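Rillavard Technical Bulletin
Materials and Storage, 5/2/18

Why clear plastic parts crack months after molding

Over the winter the service desk took a run of returns on clear and tinted covers, dial windows and small housings. Nearly all of them had the same complaint: fine cracks near a screw boss or a clip, found well after the part was installed, with no record of impact. Several customers assumed a bad batch of resin. We pulled the retained samples from the same lots and they were sound. The cracking came from stress that was already in the part, released by something it touched later.

This item covers how that stress gets in, what sets it off, and what to change in receiving, storage and assembly. It applies to amorphous plastics such as polycarbonate, acrylic, polystyrene and SAN. Semi-crystalline materials such as polypropylene and nylon behave differently and were treated in the November bulletin.

Where the stress comes from

When melt enters a mold, the outer layer freezes against the steel while the core is still hot. The core then shrinks as it cools, and the skin resists. The finished part carries tension inside and compression at the surface. In thin, even walls the two stay close to balanced. At thick sections, sharp inside corners and gate areas they do not.

Packing pressure adds to this. An operator chasing a sink mark will often raise the hold pressure or lengthen the hold time, and the sink goes away. The material near the gate has now been forced in while partly solid, and it stays loaded. A part like this looks better than the one before it and will fail sooner.

Metal inserts are the third source. Brass and steel shrink far less than plastic on cooling, so the plastic around an insert is left stretched in a ring. Preheating the insert reduces the effect. Putting inserts in cold from the bin is the most common fault we see on audits.

What sets the crack off

Stress alone will rarely open a crack at room temperature. It needs a liquid or vapor that can work into the surface and let the polymer chains slide apart. The agents that turned up in the returns were ordinary ones: thread-locking compound, glass cleaner with ammonia, cutting oil left on tapped screws, plasticizer from a soft PVC gasket, and adhesive solvent trapped in a closed carton.

Thread-locker deserves its own mention. The anaerobic type cures only in the absence of air, so any excess that squeezes out of the joint stays liquid and sits on the boss. Do not use it on polycarbonate or acrylic. A dry patch-type screw does the same job.

Reading defects in clear parts

Visual inspection of clear stock is harder than it looks, and inspectors tend to reject the wrong things. Bubbles are the usual case. A void is an empty space pulled open by shrinkage in a thick section. A gas bubble comes from moisture, trapped air or overheated resin. Voids can be a sign of too little packing and may call for a process change, but an isolated one away from a loaded area has little effect on cracking. Dark specks are a separate matter and often point to degraded material in the barrel or contamination in the regrind.

Glossy colored parts are awkward because surface highlights hide what is underneath. Turn the part under a single lamp until the bright spots move off the area of interest, then look again from a second angle before making a call. A crack will flash at one angle and vanish at another. A bubble stays put and keeps its shape.

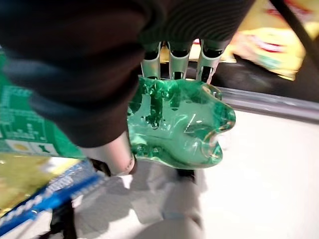
Checking for stress before shipment

Two methods are in general use. The first is crossed polarizers. Place the part between two sheets of polarizing film with a light behind it. Smooth, wide color bands mean low stress. Tight, closely packed bands at a gate or boss mean trouble. The test is quick and does no harm, but it needs a transparent part and a trained eye.

The second is a solvent dip, which destroys the sample. Follow the resin supplier's published mixture and time, rinse, dry and inspect for cracks. Our working limit is 5 pieces per lot, with at least one from each cavity. Record the cavity number with the result. A lot failure that traces to a single cavity is usually a cooling problem - a blocked water line, most often.

Annealing

Parts that show high stress can often be saved in an oven. Hold them below the softening point long enough for the full wall to reach temperature, then cool slowly with the door closed. Fast cooling puts the stress back. Support long parts on a flat plate, since they will sag under their own weight. The Taneteck line now anneals every lot with molded-in inserts, 1,000 pieces per oven load.

Storage and assembly changes

Effective with this bulletin, clear parts move to vented cartons. Aisle 470 at the Paracha warehouse is set aside for them and is to be kept free of adhesives, cleaners and flexible PVC. Liners must be polyethylene film.

Screws for the Volano housing are to be ordered washed and dry. Drive them at low speed and stop at the torque on the work instruction. If a boss has been stripped, scrap the part. Do not fill it.

Cracked returns should go in a polyethylene bag, unwashed, with the screws left in place. Residue on the threads is often the only evidence of what reached the plastic.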